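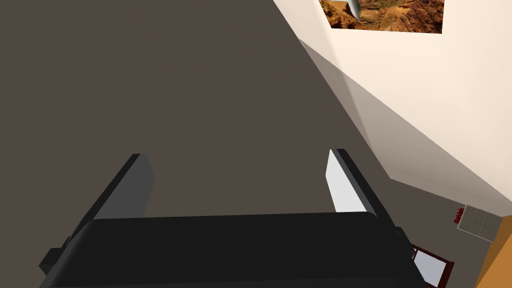

Fig. 4. Black gripper with two fingers over a dark floor, computer rendering.

4. Measuring blood pressure at home with the Hokach upper arm monitor

Read this section before the first measurement. It was revised on 09/08/2018 and replaces the loose sheet that was packed with the older units. The chapter about batteries and the mains adapter is separate (section 3).

4.1 Before you begin

Do not smoke, drink coffee or exercise in the half hour before a measurement. Empty your bladder. Sit down on a chair with a back and stay quiet for five minutes. The television should be off, and other persons in the room should not talk to you.

Note: The values in the morning and in the evening are often different. This is normal and it is not a fault of the monitor.

4.2 Choosing and fitting the cuff

1. Measure around your upper arm, halfway between the shoulder and the elbow. Compare the result with the range printed on the inside of the cuff. If your arm is outside this range, order another size from Tkachenko, who supplies the spare cuffs.

2. Remove thick clothing from the arm. A rolled-up sleeve which is tight must also be taken off.

3. Push the air plug into the socket on the left side of the monitor until it stops.

4. Put your hand through the cuff and pull it up. The lower edge of the cuff should be two finger widths above the inside of the elbow, and the tube should run down the middle of the forearm.

5. Close the cuff. You should be able to put one finger under it, but not your whole hand.

CAUTION: Do not put the cuff on an arm with a drip, a shunt or a wound. After breast surgery or removal of lymph nodes, ask your doctor which arm you may use.

4.3 Taking the measurement

1. Place both feet flat on the floor. Do not cross the legs.

2. Lay the arm on a table with the palm up. The cuff must be at the height of the heart. Put a folded towel under the arm if the table is too low.

3. Press START. The cuff fills with air and feels tight. Breathe in a normal way and do not speak.

4. Wait until the long tone. The display shows the upper value, the lower value and the pulse.

5. Rest for one minute and repeat from step 3. Write down both results.

If the pressure in the cuff becomes painful, press START again. The air is released at once. You can also pull the cuff open by hand — this does no damage to it.
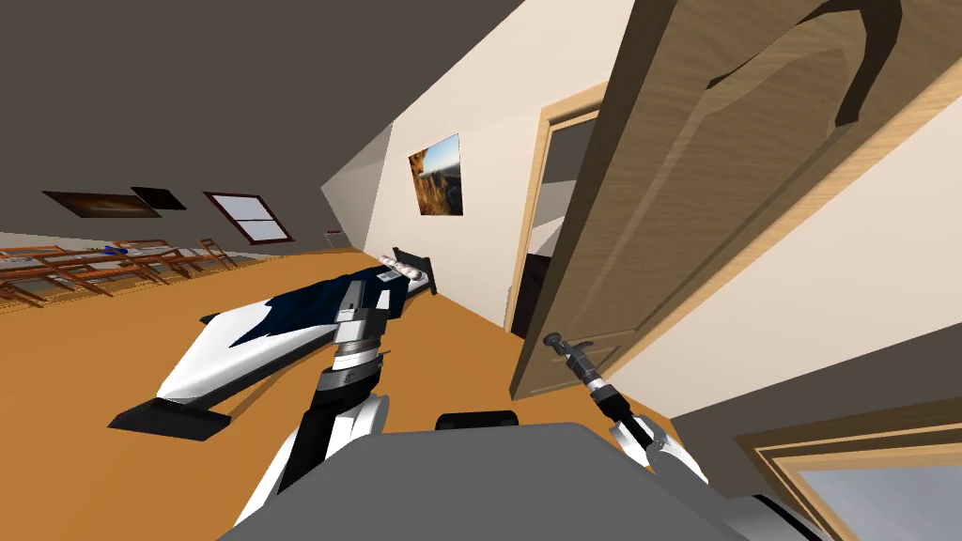

Two measurements in the morning and two in the evening are enough for most people. Many users measure again and again when the first value is high, and they become nervous, and the values go up. Please wait until the next planned time, unless your doctor told you something else or you have the signs listed in 4.5.

4.4 Memory and the paper diary

The monitor keeps the last 57 measurements for each of two users. When the memory is full, the oldest one is erased without a warning.

To see the stored values, press MEM. Press it again to go one step back. To erase everything for one user, hold MEM for 10 seconds until the display shows two lines.

The paper diary at the end of this booklet was made by Ville Riihimäki and Lauri Savolainen for the patient course in Flurkudberg. It has space for 16 days. Write the date, the time, the arm you used and both values. In the last column you can note a missed tablet, a bad night or a very salty meal. Take the diary to your appointment, and the monitor too if you can.

Note: The Sasitz version of the monitor has no MEM button. Use the arrow button on the right side instead.

4.5 When to ask for help

Call the emergency number if you have chest pain, difficulty to breathe, sudden weakness on one side, trouble with speaking or sudden loss of vision. Do not wait for a second measurement.

Call your doctor if your values stay above the limit that he or she has given you, also when you feel well. Do not change or stop your medicine by yourself because of a value on the display.

CAUTION: The monitor is not intended for persons under 18 years. In pregnancy, or if you have an irregular heartbeat, speak with your doctor before you rely on the results.

4.6 Messages on the display

E1: The cuff is loose or the plug is not fully in. Fit the cuff again, see 4.2.

E2: You moved or talked. Rest and start again.

E3: The tube is bent. Make it straight and check that nothing lies on it.

Battery sign: Change all the batteries at the same time, see section 3.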